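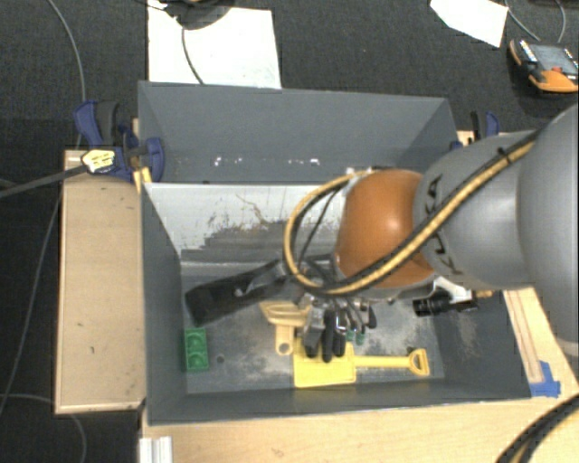
A robot arm reaches into a bin of plastic toys. The yellow one is a shovel.

Science Corner > Robots > How Robots Learn

How does a robot learn to pick up a toy?

March | By Marites Buenaventura

Print this page | E-mail to a friend

Try something for me. Close your eyes and pick up a spoon. Easy, right? Your fingers just knew what to do! A robot's fingers don't know anything until somebody helps them, and I got to spend an afternoon with people who do that for a living.

The lab is called Stalline, and Ronaldo Pangilinan showed me how it works. You could write the robot a rule for every toy in the world, but think how long that would take (and then somebody invents a new toy). So his team lets the robot practice. It looks into the bin, makes a guess about where to grab, closes its fingers and lifts. Did it get something? The computer writes down yes or no, and off it goes again — 1000 tries for each test!

Look at the shovel's handle, with the open space in the middle. A handle like that gives you lots of ways to grab it. The flat blade is trickier, because it lies so close to the floor of the bin. I asked Ronaldo which end the robot likes best and he laughed and said it changes its mind a lot at first.

Then comes the part I liked most. The team gives the robot toys it has never practiced with, and gives it 30 tries. Before any practice, it picked up a new toy only 2 times. After practice it managed 15. That's half! Half may not sound great if you're good at spoons, but those were toys it had never met before, so it had to use what it learned from the old ones.

Want to be the robot? Put on thick mittens, drop a few small toys in a box and use just your thumb and one finger. Keep a yes-and-no list, and see if your second page looks better than your first.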